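Chapter 7
Comparing Grippers by Hand

By the end of Chapter 6 you had a bench, a set of objects and a way of logging each attempt. What you did not have was a fair way to say that one gripper is better than another. This chapter is concerned with that question, and it begins without an arm.

A gripper bolted to an arm is never tested alone. A slow controller or a poorly calibrated camera can make good fingers look bad. For the first round of trials we therefore put the gripper in a person's hand. The person supplies the reach and the timing, and the fingers supply the grasp. If a cup slips here, the arm is not to blame.
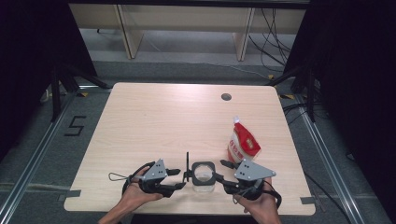

Objects should be chosen before the grippers are. Clear and smooth things belong in the set, and so do soft packages, which change shape when squeezed and may not stand straight. A set made up only of wooden blocks will flatter almost any design.

The running case in this chapter is a comparison of two finger designs, the Condevitz and the Wuna. Noemi Whitfield ran it at the Ustitz lab, and her notes are used with her permission. She gave each design 149 attempts on the same objects, then threw out any attempt in which the operator had started from the wrong position. The Wuna fingers kept 133 valid attempts. Her first entry, dated April 15, 2023, reads: "Operator tired by the end. Shorter blocks next time."

Her remark matters more than it may seem. People get better with practice and worse with fatigue – often within one session. Section 7.2 shows how to alternate the designs so that neither gets all the fresh attempts.

Section 7.1 Choosing and fixing the object set
Section 7.2 Ordering the trials
Section 7.3 Moving from the hand to the arm

Before you start, review the log format in Section 6.4.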